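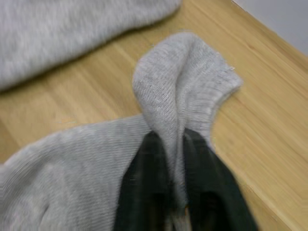

Jamila Barua asked whether the Olta kit was worth buying for laundry work at all, as its manual only covers blocks and cups. Our report tries to answer that.

We tested the kit for 7 weeks on socks. Setup took one afternoon, and the grip force had to be set by hand. 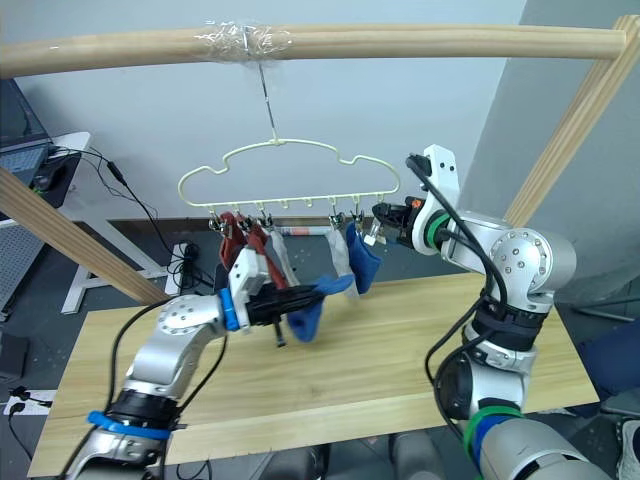
Our main complaint is the price of spare finger pads. Hanging is also the slower half of the job. With two arms working at a hanger of small metal clips, each clip needs its own approach angle.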